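Gammont Home Forum > Furniture & Finishes > Tables

Pale tabletop: oil it, wax it or leave it alone?

grainofsalt
I have acquired a light wooden table, secondhand, for 400 including delivery by two men who disapproved of my stairs. The seller called it "the Uscombe" as if I should know. No label underneath, no paperwork. It already has a white plastic thing of some kind living on it, as every flat surface in my home eventually does.

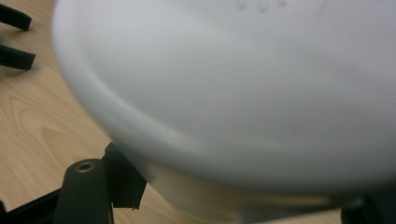 Grurside, June

My question is finish. My sister says oil. My neighbor says wax. The internet says both, neither, and that I should have bought glass. What do people here do with a pale top that gets used for everything?

zamfira_toma
Leave it alone for 3 months. You don't know what's on it yet. I oiled a pale table the week I got it and it went the color of weak tea and stayed there. Also move the tub, and put felt under it if it must stay.

Kolodziej_E
Respectfully, no. Leaving it alone is how you get coffee rings. Thin coat of hard wax, buff, second coat, done in an afternoon. Can we see the grain first?

grainofsalt
Grain, as ordered.
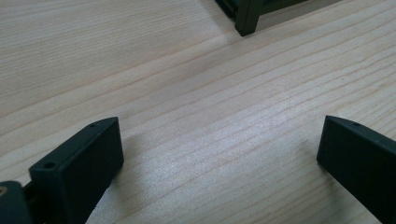 The top by the window, lines running on the diagonal

zamfira_toma
Look at that shine in the middle. Something is on there already. Wax over an unknown finish and you'll be back here in a month asking how to get wax off.

Kolodziej_E
It's daylight on a table, Zamfira. Bare wood can do that if it's sanded fine enough.

plinth
Has anyone considered that it might be printed? Tight lines in one corner, big lazy curves in the next. My old desk looked like that and it was a picture of a tree glued to sawdust. I waxed it for 5 years.

Kolodziej_E
Real boards do exactly that too. Check the edge. If the lines carry on over the side, it's wood. If there's a seam, my condolences.

grainofsalt
The edge has been painted by somebody with strong feelings, so no help there. One more of the top, for the jury. 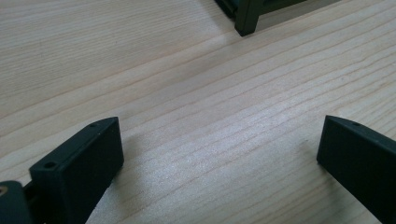
Same grain, closer to the reddish lines on the right

plinth
I'm at 50/50 now. Those wavy ones are nice, whoever or whatever made them.

zamfira_toma
Drop of water somewhere you won't mind. If it sits up like a bead, it's sealed, and you can put the wax away.

Kolodziej_E
Fine, the water test. But if it soaks in I want it noted that I said wax – post 3, in writing.

grainofsalt
Noted. Will try it tonight at the far end, where the mail goes to be ignored. Does anyone know if the Zawadzka wax smells? The last one I used had us eating in the hallway.

Kolodziej_E
It smells for a day. Open a window.

zamfira_toma
Two days.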